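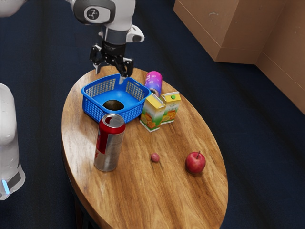
Vue générale dans le simulateur : la pince au-dessus du panier bleu, avec la canette, les deux petites briques de jus et la pomme sur la table.

Depuis le mois de décembre je travaille le soir sur Minja, mon petit planificateur pour les tâches de rangement. L'idée est modeste : on donne au programme une phrase courte, par exemple « mets l'avocat dans le panier », et il doit produire une suite d'actions que le contrôleur sait exécuter. La partie « phrase » marche assez bien. Ce qui me prend tout mon temps, c'est la perception, et surtout une question que je croyais simple : est-ce que l'objet est dans le panier ou à côté ?

Ma première version comparait seulement le centre de l'objet avec la boîte englobante du panier, vue de la caméra générale. Cela donne des résultats corrects quand l'objet est loin du bord. Mais les parois du panier sont ajourées et un peu évasées, donc la segmentation hésite, elle mange une partie de la grille et elle laisse l'autre. Sur 200 scènes générées avec Bullberg (c'est mon outil pour placer les objets au hasard), le test était faux dans 151 cas si je gardais seulement les placements difficiles. J'ai relu ce chiffre plusieurs fois, j'espérais une faute dans mon script d'évaluation. Il n'y en avait pas.

J'ai donc ajouté les vues rapprochées. Elles ont un autre défaut : on perd le contexte. 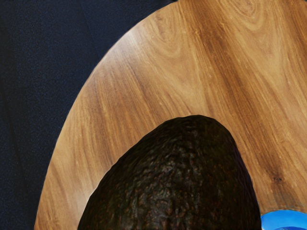 Un avocat sombre qui occupe le bas et le centre de l'image, un morceau de bord bleu dans le coin, et le détecteur doit décider avec cela. Au début il répondait « dans le panier » dès qu'il trouvait du bleu près de l'objet. Je ne peux pas lui en vouloir, c'est à peu près ce que je lui avais appris. Maintenant je lui demande autre chose : quelle est la surface qui touche le contour de l'objet ? Si c'est la texture du bois sur presque tout le contour visible, la réponse est « sur la table », et le bleu voisin ne compte plus.

Pour le cas positif, la règle est la même dans l'autre sens. Je demande aussi que la réponse soit stable pendant 3 images avant de la transmettre au planificateur, sinon Minja change d'avis au milieu d'un mouvement et le bras s'arrête de façon très laide.
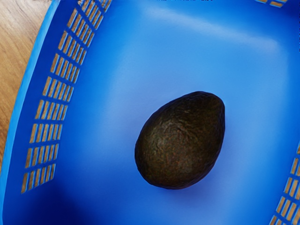
Un cas facile vu du dessus : du plastique bleu tout autour de l'avocat.

Il me reste les ombres. Sur le fond du panier, l'ombre d'un objet foncé se confond avec l'objet lui-même, et le masque devient trop grand du côté sombre. Pour la prise c'est gênant, parce que le centre estimé se déplace et la pince descend à côté. J'ai essayé de corriger avec la profondeur rendue par le simulateur, mais c'est un peu tricher, la caméra que je veux utiliser plus tard est beaucoup moins propre.

Le code de la règle de contact est dans la branche « brultthorpe » du dépôt. Il manque encore les tests et deux fonctions ont des noms que je vais changer.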